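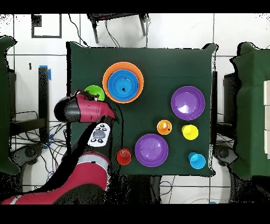 Unit 4: Portion size and the shared table

These notes go with the second lecture on eating habits at home. Read them before the seminar and bring your own food diary, even if it has gaps.

4.1 What we mean by a portion

A portion is the amount of food a person puts on their plate or is given. A serving is the amount printed on a packet or set down in a guide. The two are often mixed up, and in the food diaries handed in last April most people used "serving" for both. Please keep them apart in your written work.

A portion has no fixed size. It changes with the time of day, the company, how hungry the person is and what they were given as a child. A serving stays the same until somebody rewrites the label.

4.2 The Gesanby household diaries

Most of our figures come from the Gesanby diaries. The study collected 2498 meal records from 553 households. Each household wrote down what was cooked, who served it, who ate it and what was left over. Weights were taken with kitchen scales, so small errors are to be expected, mainly with soups and stews.

Points to note from the diaries:

Evening meals were served from a shared dish more often than midday meals.
Where one adult served everybody, children's portions varied less from day to day.
Where people helped themselves, the first portion was smaller but second helpings were more common.
Leftovers were recorded badly. Many households left that column blank, and a blank can't be read as nothing left.

The last point matters for the assignment. Do not work out how much was eaten from any record where the leftovers column is blank.

4.3 Does the dish change the portion?

It is often said that people take more food from a bigger bowl. The evidence is mixed. Some studies find a clear difference, others find a small one, and a few find none at all. The results seem to depend on whether people serve themselves, whether they know they are being watched and how familiar the food is.

Think about rice. A person who cooks rice every day tends to measure by the cup or by the handful before cooking, and the dish it ends up in makes little difference. The same person serving crisps or breakfast cereal has no such habit to go on.

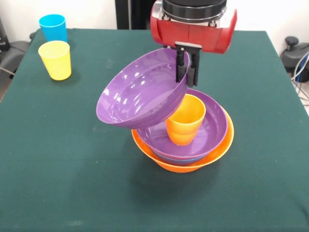 Jeptoo Mushi asked whether this holds for guests as well, as in her experience the host fills the plate and the guest has no say in it. In many homes a full plate is a matter of manners, and a guest who leaves some food may be showing that there was enough. In other homes the same thing would be taken as a complaint. The Gesanby forms had no box for guests, so the diaries can't settle it.

4.4 Children and second helpings

Small children are fairly good at stopping when they are full. This seems to weaken as they get older, and being told to finish the plate is one likely cause. A common piece of advice is to offer a small first portion and let the child ask for more. It costs nothing and cuts down on waste. 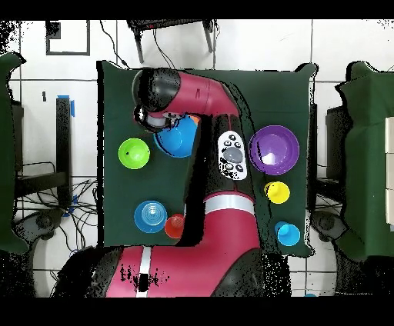
The advice works less well where there is not enough food to go round. A child who expects the pot to be empty will ask for more straight away, hungry or not. Lilian Kaijage's chapter in the course reader deals with this and should be read in full. Pay attention to her section on the order in which family members are served.

4.5 Assignment

Choose 35 records from the Gesanby set, all for evening meals. Sort them by how the food was served (one server, self-service, or plated in the kitchen). Write 400 words on what you find. Say how you chose your records and list any you had to leave out.

Hand in by January 12, 2025. Late work goes to the department office and not to my pigeonhole.

Reading: Kaijage, chapter 3. The tables at the back of the reader are optional.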